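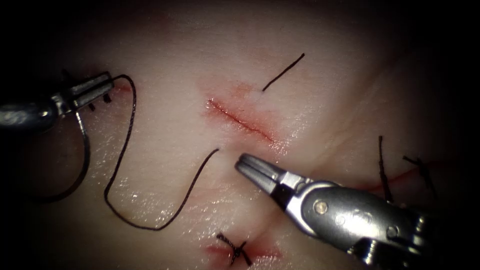 What does a surgical robot do when it loses one of its own signals? Ours is supposed to stop both arms, keep the jaws as they are, and wait for a person to release it.

I write this question at the top because today the left arm did not do it, and I want to remember the order of things before I sleep.

We started the suturing runs after breakfast. The first hours were quiet and I was almost bored. The Pastwood controller was warm but inside its limit, and the log showed only the usual small warnings. Then, in run 27, the right arm reported a lost encoder signal and stopped in the correct way. The left arm continued to pull the thread for 200 milliseconds. This is a short time, but a thread can cut through soft tissue in less than that, and I felt cold in my stomach when I saw the number.

I pressed the red button, although by then everything had already stopped. My hand was shaking a little. Afterwards I opened the jaws by the manual release, first the left and then the right, as the Gurkik manual says. 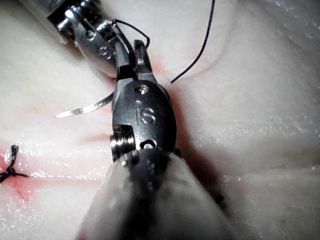 The stop message has to travel from one arm to the other through the Ralura board, and there it waits in the same line with all the ordinary messages. I found 52 of them in front of it. In June we changed the software on this board, and I signed the test sheet myself. We tested the stop with the arms at rest. We did not test it while both arms were moving, and I can not say now why I accepted this.

I wrote to Daneshvar before lunch and they answered at 4 p.m. They ask for the full log and the serial number of the board. They also propose to give the stop message its own wire, as it was in the older version. I agree with this, but it will need 2 new cables and I do not know how long they take to come.

Until then the needle work is closed. I put a paper on the power switch and wrote the same in the lab book, in big letters. In the evening I tried the fault again with the arms empty and slow, and the delay came back on the third try. I was glad, because a fault that comes back is easier to repair.

Tomorrow: send the log, order the cables, write a new test sheet with both arms moving. Also buy coffee.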